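About Covura

Covura is a small workshop that builds handheld grippers and the software that reads them. We work from one room and a store cupboard behind Olvera, a shared workshop where we rent bench space by the quarter. The project began in Faustino Cortés's spare bedroom as a pair of printed jaws on a trigger handle. It moved to Olvera when the printer and the bed could no longer be kept in the same room.

We publish what we build. The drawings, print files, wiring notes and calibration scripts are on the downloads page, along with the versions that were dropped and a line or two on why.

What we make

The main item is the Vavon, a two-finger gripper held and operated by hand, with a camera mounted behind the fingers looking forward between them. The operator picks things up with it in the ordinary way. The camera records, the jaw opening is read from the picture, and the recording is later used to train a bench arm fitted with the same fingers. Because the fingers and the camera position are common to both, very little has to be converted between one and the other.

The current Vavon is the fifth. Version 1 used a bicycle brake lever and had so much play that the jaws could sit 5 mm out of line at the tips. Version 2 corrected that with a linear rail and was too heavy to hold for longer than a few minutes. Versions 3 and 4 differ mainly in the return spring. Version 5 is the one in daily use, weighs 772 g with its camera and cable, and is the only one we support by email.

We also make a plain bench mount for the fingers, a clamp-on camera bracket and a printed gauge for checking that the jaws close parallel. The gauge is the most downloaded file on the site.

How the bench is set up

Most recording is done on one white-topped table against a wall, under diffuse overhead light. We tried a darker surface for two months and went back. Shadows on white are soft but still present, and they give the software a usable hint about where an object meets the table. Power comes from the wall behind, and cables are kept off the working area.

Objects are household things, small, and mostly bought from charity shops or the discount rail at a chemist's. The present list has 42 entries. Each one is there for a property that the previous ones did not have: a handle that rolls, a rim too thin to see edge-on, a surface that throws highlights, a body that gives when squeezed. Objects that cause no trouble are retired from the list after a while and go back in the cupboard.
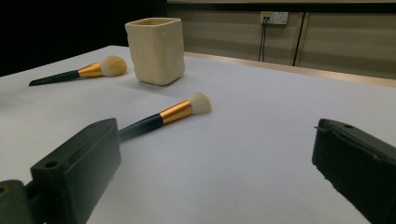

Finger design takes up more of our time than any other part of the Vavon. The fingers are separate parts from the body, so a worn or badly shaped pair can be changed without disturbing the camera, and a change to the inner faces does not mean reprinting the mount. We use dark green plastic, which stands out well enough against a white table for the jaw opening to be measured, and the inner faces are flat. Flat faces are a compromise. They do well on a boxy object such as the square cream cup, and less well on a tapered handle like those of the makeup brushes, where contact is reduced to a short line and the brush can pivot about it. Curved faces hold a handle better and are poor at nearly everything else. A grooved insert is being drawn up for version 6.

Calibration is done at the start of each session and again after any change of fingers. The jaws are opened fully, closed fully, and closed on the gauge, and the script compares the readings with the stored ones. If they disagree by more than the tolerance in the settings file the session is not started. The usual cause is a loose screw at the base of the left finger. The second most usual is a smear on the lens.

Bright metal remains a problem. A polished part will pick up a highlight that moves as the gripper moves, and earlier versions of the software would follow the highlight and lose the object. Fixing the exposure by hand at the start of the session removed most of this. What is left is dealt with in the script, slowly.

Who we are

Faustino Cortés designs the mechanical parts and looks after the printers. He trained as a toolmaker and still draws everything on paper first. He handles questions about prints, fits, springs and screws.

The software is written by Punditz, a firm of two people who share the Olvera building and take part of their fee in bench time. They maintain the calibration scripts, the recording program and the training code for the arm. Bug reports sent through the site go straight to them. Please attach the log file.

Recording is shared out among whoever is in. We ask that nobody does more than 45 minutes at a stretch — the trigger is light, but the wrist notices. The bench is normally in use from 8 in the morning until early afternoon, when Olvera's laser cutter is switched on and the table begins to pick up vibration through the floor.

Building your own

A Vavon can be built at home with a mid-range printer, a set of small hex keys and a soldering iron. Printing the full set of parts takes about two days. Assembly takes an afternoon if the heat-set inserts go in straight. The parts list gives generic sizes throughout, and the rail is the only item that cannot easily be substituted.

Print the fingers solid. We have had several messages concerning fingers that flexed under load, and in every case they had been printed hollow to save material. Orientation matters as well: lay them on the outer face, so that the layers do not part along the line of the grip.

We do not sell finished units. Kits of the metal parts are made up in small batches when there is enough demand, and the next batch is planned for August. Anyone who wants one should write with the version number and a postal address. We will reply with the cost before anything is cut.

Visits

Visitors are welcome at the bench by arrangement. Use the side entrance at Olvera, as the front door leads to the pottery. There is no parking in the yard. Bring an object if you like, provided it is dry, fits in one hand and is not needed back in perfect condition.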